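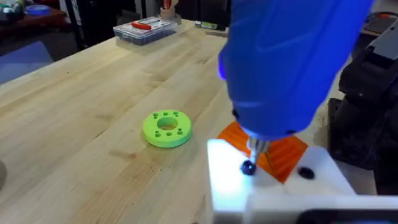
A green 3D-printed ring on a wooden bench, next to a blue power driver.

How does a screw hold on so tight?

I used to think screws were just nails with stripes. Then my neighbor Flor Escobar handed me one and told me to run my fingernail along it. Try it if you have one at home! Your nail doesn't go around in separate rings. It follows one long groove that winds all the way from the tip up to the head.

That winding ridge is called the thread, and it's really a ramp in disguise. Want to see? Cut a piece of paper into a triangle with one square corner, color the long slanted edge with a marker, and wrap the paper around a pencil, starting with the tall side. See the colored line curling around? You just made a screw (a very floppy one).

Ramps make hard jobs easier. Pushing a heavy box up a gentle ramp takes less push than lifting it straight up, but you have to push it farther. A screw makes the same trade. You turn and turn and turn, and it only creeps forward a tiny bit each time — but it creeps with a LOT of force.

So why doesn't it slide back out? Mostly because of friction, the rubbing that happens when two things press together. A nail has friction too, but you can pull it straight out. A screw's ridges are tucked into the wood like fingers in a glove, and the wood between them gets in the way.

People have been using the screw shape for a very long time. More than 2,000 years ago it was lifting water and squeezing olives for oil. Little metal screws for joining things came much later, and for ages they were cut by hand, so one person's screw might not fit another person's hole. Imagine losing one!
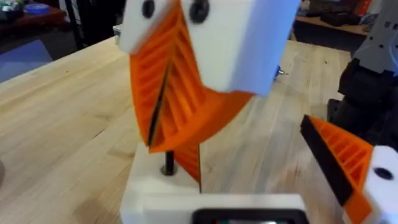
Orange ribbed pieces and white blocks on a wooden tabletop.

Now for a screw hunt. I did mine in March and found 11 before breakfast, and 7 of those were in one kitchen chair. Look at door hinges, eyeglasses and light switch covers (just look, please, no unscrewing). Then check the jars in the fridge. A jar lid has a thread too, and so does a bottle cap.

Here's a rhyme for which way to turn: righty-tighty, lefty-loosey. It works for almost every screw you'll meet. One odd one is the left pedal on a bicycle, which tightens the other way so it doesn't work itself loose while you ride.

If you find a screw somewhere strange, draw it and show it to someone. My best one so far is the bottom of a light bulb.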